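About Stulex

Physics and interaction programming for games

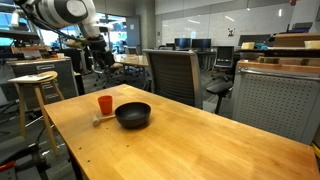
A cup, a bowl and a mallet on a wooden table.

Stulex is an independent software studio. We write physics, collision and object-handling code for video games and license it to other developers. We also release games of our own on PC and console. The company is owned by its two founders and has no outside publisher.

What we make

Our main product is Sikside, a rigid-body physics library written in C++. It covers collision detection, stacking, friction, joints and sleeping bodies. It does not cover cloth, fluids or hair. Developers who need those usually run Sikside next to a separate solver, and the library exposes its step order so the two can share a tick.

Sikside runs at a fixed time step. The default is 100 updates per second, and rendering is interpolated between the last two states. Given the same build, the same inputs and the same platform, it produces the same result on each run. This matters for replays, for rollback netcode and for speedrun verification. Results are not guaranteed to match between different processor families, and the documentation lists the compiler flags that affect this.

The test suite has 306 regression scenarios. Most are small: a stack of crates on a slope, a hinge at its limit, a coin dropped into a narrow gap. A change that alters the outcome of any scenario is held until the difference has been explained in writing. A number of the scenarios came from bug reports sent in by licensees, and we keep the original report number in the file header.

Our second product is Georgiev, an editor plug-in for tuning contact behavior. It draws contact points, normals and impulses over a running level and lets a designer change friction and restitution by material pair without a rebuild. Georgiev works only with Sikside. It is included in every license at no added cost.

Our games

Prestamico was our first commercial title. It is a first-person puzzle game set in a pawnshop, in which the player sorts, stacks and weighs pledged goods against a clock. A level can hold up to 300 active objects. The game started as a stress test for the library and still ships with the debug overlay, which can be turned on in the options menu under Display.

The latest patch, released in April, added remappable controls, a left-handed layout and a fix for objects falling through the scale platform when the game was paused during a load. Save files from earlier versions are converted on first launch. The conversion is one way, so players who want to return to an older version should copy their save folder first.

A second game is in production. We do not announce release windows before a build has passed console certification, and we do not take preorders.

How the studio is organized

Sigrun Strand founded the company with Styliani Karamanlidis after the two had worked together on vehicle handling for racing games. Strand is the lead programmer for Sikside and reviews all changes to the solver. Karamanlidis directs the games and maintains Georgiev. Work is divided into 4 groups: library, tools, games and support. Staff on the games side spend part of each production cycle in support, answering licensee tickets.

All code is reviewed by one person from outside the group that wrote it. Builds are made nightly. The public changelog is generated from commit messages and then edited by hand, and known issues stay on the list until they are closed, including the old ones.

Licensing

Sikside is licensed per title. A license covers all platforms on which that title ships, along with patches and downloadable content. Source code is included. Licensees may change it and are not required to send changes back, although we accept patches that come with a test scenario.

Student and noncommercial use is free with registration. The noncommercial build is the same as the paid one and has no watermark or object limit. Projects that later go on sale need a standard license before the store page opens for purchase.

Support

Licensees should use the ticket system. Please attach the version string, the platform and, where possible, a state dump made with the capture command. Tickets with a state dump are handled first. Players with questions about Prestamico should use the form on the game's own page, where crash logs can be attached directly.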